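Storing and Aging Toothbrush Stock: Notes on Filament Wear

Members who run supply rooms have asked for guidance on how long brushes, scrubbers and similar bristled goods can sit on a shelf before they should be rotated out. Ashwin Kurup went through the stock records at the Bridberg depot in November and compared them with the returns log. The main findings are below, with a few changes to the storage sheet.

The depot held 798 brushes of mixed type at the time of the check. Most were nylon filament. A smaller share was natural fiber, kept for the workshop benches at Kettler. The two groups age differently and should not share a rotation date.

Nylon filament takes up moisture from the air and softens slightly as it does. The effect is reversible and does not count as wear. Permanent change comes mainly from load. A brush stored with weight on its head takes a set, and the tips splay outward. Once splayed, the filaments meet the surface on their sides and the cleaning action drops off. Brushes stacked head-down in the deep bins at Bridberg showed this most clearly, with the bottom layers worse than the top.

Natural fiber is less prone to set but dries out. Dry fiber snaps near the root when flexed, so the first sign is short broken pieces in the bottom of the carton. Cartons kept next to the heating riser had more of these than cartons on the outer wall. 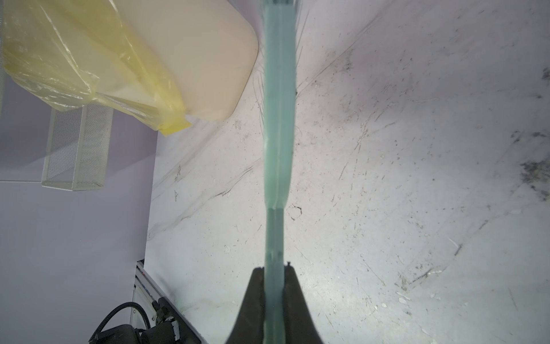
Fine whitish strands spreading to both sides of a pale green translucent strip.

Handles caused fewer returns than expected. Clear and tinted plastics can develop a surface haze after repeated contact with alcohol-based cleaners, and hazing alone is no reason to discard a piece. Fine cracks at a change in section are. Check any point where the handle narrows or steps, with the light behind it, and reject the piece if a crack catches a fingernail.

The storage sheet has been revised as follows. Brushes are to be laid flat, no more than 7 layers deep, with a card divider every second layer. Nylon stock rotates at 10 months. Natural fiber rotates at 6 months, or sooner if broken pieces are found in the carton. Nothing bristled goes on the two shelves nearest the riser.

The Clokerel inventory form still has a single field for rotation date. Until that is changed, enter the earlier of the two dates for mixed cartons and write the fiber type in the remarks line. Sites on the Vultus form already have separate fields and can carry on as before.

One open item concerns used brushes returned for cleaning. Hot water relaxes some of the set in nylon, but the recovery varies by filament diameter and the Bridberg records do not list diameter. Sites that have this information – usually printed on the outer carton – are asked to copy it into the returns log.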